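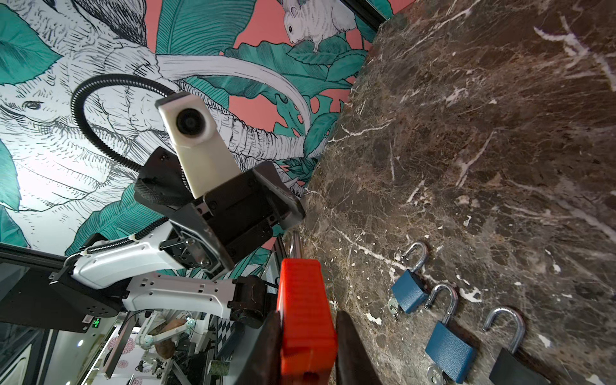
Contra la demo del candado

Imprimir | Enviar por correo electrónico
16 de febrero de 2023

Llevo una temporada discutiendo con gente sensata sobre un asunto poco glamuroso: quién manda cuando dos brazos quieren cerrar un candado. Los hay que responden «la red» con la misma serenidad con que mi abuela respondía «Dios». A la red se le da imagen y sale movimiento. Lo de en medio, por lo visto, es de mala educación preguntarlo.

Mi tesis es antipática y la digo pronto: el problema del software de manipulación está en que hemos dejado de escribir las partes aburridas. Tenemos políticas aprendidas de una finura admirable montadas encima de relojes que no coinciden, calibraciones del año pasado y ficheros de configuración que se llaman final_bueno_2.

Pongamos el candado. Tiene un arco de metal que brilla, y el brillo cambia en cuanto la cámara de muñeca se acerca. Un estimador de pose decente lo pasa mal con los reflejos y peor si debajo hay mármol veteado, que le ofrece bordes por todas partes con una generosidad que no le hemos pedido. Luego hay que girar el arco, alinearlo con el agujero y empujar. La última fase es de contacto, y en el contacto la cámara ve sobre todo tus propios dedos. Es ahí donde uno agradecería una estimación de fuerza, aunque fuera mala, y donde casi siempre se encuentra un comentario que dice «TODO».

En Desteck, donde trabajé con Kanyarat Luangrath, el bucle de control iba a 1000 Hz y las cámaras a 60. Nadie discutía esas cifras. Discutíamos lo que pasaba en medio, que era una cola con marcas de tiempo puestas a la llegada del fotograma y no en la captura. El brazo obedecía con exactitud impecable a un mundo que ya no existía. Tardamos 3 semanas en encontrarlo, dos de las cuales se dedicaron a reentrenar. Reentrenar es lo que hacemos ahora en lugar de rezar.

Bienvenido Lagman, que mantiene el planificador Lysenko y tiene más paciencia que yo, me reprocha nostalgia. Según él, el planificador clásico también mentía: prometía trayectorias libres de colisión en un modelo donde los cables no existen. Tiene razón en lo del cable. Todo el que haya visto un tubo corrugado engancharse en un codo sabe que la geometría oficial del robot es una obra de ficción con buenos decorados. Pero el planificador mentía por escrito. Podías abrir el modelo, señalar la mentira con el dedo y corregirla antes de comer.

Con dos brazos la cosa se complica de manera previsible. Si comparten política, cada uno aprende las manías del otro y cambiar un tornillo de la pinza exige terapia de pareja. Si van por separado, alguien tiene que arbitrar el espacio común, y ese alguien acaba siendo una máquina de estados que escribió un becario en noviembre. Torunn Söderlund defiende que esa máquina de estados es la pieza más valiosa de todo Elo. Yo la he leído. Tiene un estado llamado «raro» al que se llega por cuatro caminos y del que se sale por uno. Me parece, con diferencia, el código más sincero del repositorio.

No pido volver a las ecuaciones a mano. Pido cosas modestas, de las que no caben en un vídeo: marcas de tiempo en origen, calibración versionada junto a los pesos, registros que se puedan reproducir sin llamar a quien los grabó. Y que cuando una empresa como Kovach enseñe un candado cerrándose, enseñe también el registro de los intentos en que no se cerró. Me lo miraría entero, con café.

Ratree Nilsuwan leyó un borrador de esto y me preguntó si yo versiono mis calibraciones. Las guardo en una carpeta. La carpeta tiene fecha. Vamos a dejarlo en que estoy trabajando en ello.

Sunee Chaiyaporn

Compartido 60 veces | 3 comentarios

Contacto | © 2023 Todos los derechos reservados | Volver arriba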